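The Long Way Round to a Good Scarf

How one small shop taught me to stop buying and start tying
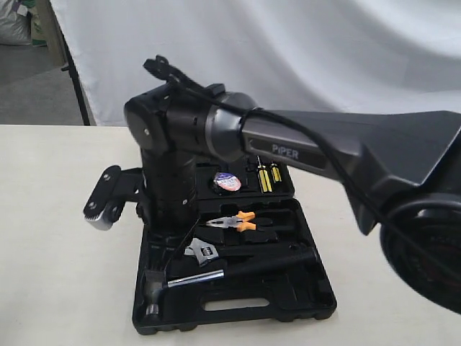 Gwawr Ifans
Contributing style writer

I came to scarves by way of a bad haircut. It was August, I had asked for a soft fringe and a few layers, and I walked out with something that stood up at the back like a startled hen. My mother, who has never knowingly thrown anything away, posted me a parcel of her old silk squares with a note that said "until it grows". It took four months to grow, and by then I was so fond of the scarves that I hardly noticed.

If you've only ever worn one knotted at the neck, or wound twice round against the wind, I'd love to talk you into trying a few other things, because a scarf is such a forgiving piece of clothing. It doesn't mind if you've had a big lunch. It fits you just as well at fifty as it did at twenty, and it will cheer up a navy jumper you've had since the children were in nappies (mine is bobbly at both elbows and I wear it still).

My own education really began at Jaltness, a narrow shop up a flight of stairs with a bell that rings after you've already come in. It belongs to Hiu-tung Pan, who sells mostly second-hand silk and wool and keeps it all in shallow drawers, sorted by colour. She has 300 or so scarves at home that she won't sell — no, let me correct that, she would tell me off. She has 300 exactly, because she allows herself no more, and when a new one arrives an old one goes into the shop.

"People come up here and say they can't wear scarves," she told me, putting the kettle on without asking whether I wanted tea. "Then I find out they've been wearing a slippery one that's far too small. I'd give up as well."

Size matters more than I had understood. The little squares are lovely at the wrist or on the handle of a bag, but they won't go round a head of thick hair, and you'll spend the whole day tugging at them. For hair you want something bigger, folded corner to corner and then over and over into a band. Hiu-tung ties hers underneath at the nape, tucks the ends in and pulls a bit of hair loose at the front. She did mine in the time it took the kettle to boil. I have since done it myself in front of the bathroom mirror and it took me 17 minutes, with a break for a biscuit.

Then there's the slipping. A cotton band underneath helps, and so does hair that was washed yesterday and not this morning. Wool crêpe will stay where you put it, even on a breezy platform, and I'd start there if your hair is as fine as mine. Silk twill comes next. Satin I save for evenings when I'll mostly be sitting down.

I asked her about washing, too, having ruined one of my mother's in the machine (she doesn't read this magazine, so we're safe). Cool water in a basin, a drop of gentle shampoo, no wringing. Roll it in a towel, press the towel with your hands, and iron the scarf on the wrong side while it's still damp. If the dye runs, lift it out at once and rinse until the water is clear.

I went in meaning to buy nothing and came away with a mustard wool square with a brown border, £14, and a small moth hole near one corner that disappears entirely once it's folded. I've worn it as a belt, as a collar under a coat, and last week on my head to the dentist. The receptionist wanted to know where it came from, so I drew her a map to Jaltness on the back of my appointment card, and now I can't remember when I'm due back.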